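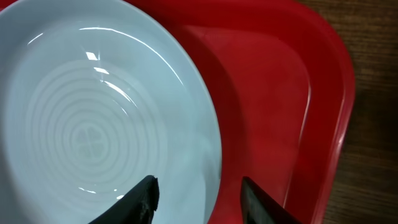

Why does the nightly import of the customer list drop rows when the row count in the log looks correct?

The log counts rows read from the CSV, and the drop happens one step later, when the staging table is merged into the main table on a key that isn't unique.

Home | Notebook | Import jobs | Schema notes | Search

2021-09-29

Picked up the Markimau import problem from Angharad's list. Source file has 3,000 rows. Log says 3,000 read, 3,000 staged. Main table after the run has 1,966. No errors, no warnings, exit code 0.

Staging is fine. Ran a plain count on it before the merge and got all 3,000. Truncated and reloaded with the same result. So the loader, the delimiter and the encoding are out of the picture. I had suspected the encoding first, as the February file had a byte order mark in the header that turned the first column name into garbage. This file has none.

The merge matches on account_ref. Grouped staging by account_ref and got 1,966 distinct values, same as the main table. The old system allowed several sites under one account and kept the site number in its own column, site_no. Our merge ignores site_no. The job de-duplicates on the key before writing and keeps whichever row it meets last, so each account ends up with one site and the rest are discarded without a message.

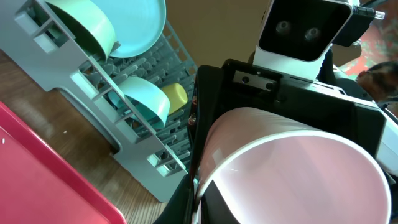
Changed the key to (account_ref, site_no) in the test copy on Rumby. First run failed on the not-null constraint: 300 rows have an empty site_no. Looked at a handful by hand. They are all single-site accounts, where the old entry form never asked for a site number. Filled them with 0 in staging, which the old system never issued, and reran. 3,000 in, 3,000 out. Second run on the same file inserted nothing and updated nothing, as it should.

Ifor asked whether we could use a surrogate key and skip all this. We could for the main table, but the merge still has to recognize a returning row, and the source gives us only these two columns to do it with. Left as is. The surrogate stays as the primary key and the pair gets a unique index.

Timing: merge took 12 seconds with the new index, nearly the same as before. Without the index I stopped it after several minutes.

Side effect to watch. The Pumis report joins on account_ref alone and will now return several lines for an account where it used to return one. Totals by account are still right if they are summed, wrong if somebody reads the first line. Angharad has the report definition and will look at the join before we move anything to live.

Also found that the de-duplicate step has a "report discarded rows" switch, off by default. Turned on in the test copy. It writes the discarded keys to a side table, with no measurable cost at this size. I want it on for every job, including the Alcantara one, where the key has never been checked by anyone.
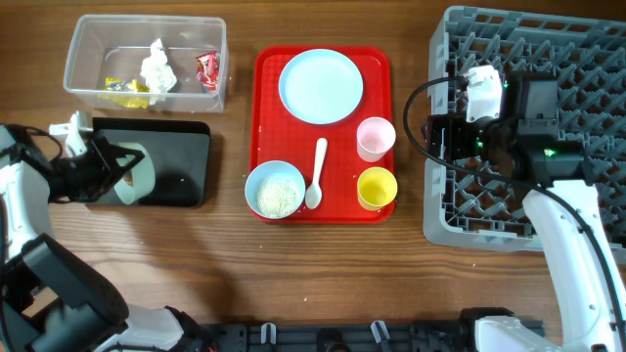
Open items

- Move the new key and index to live after the Pumis join is settled.
- Reload the full Markimau file once the key is live. A delta won't bring back the missing sites.
- Make the log print three counts: read, staged, merged. Fail the job if staged and merged differ and the side table doesn't account for the gap.
- Run the distinct-key count on the Alcantara staging table.
- Ask Ifor if 0 as site_no clashes with anything in the billing export.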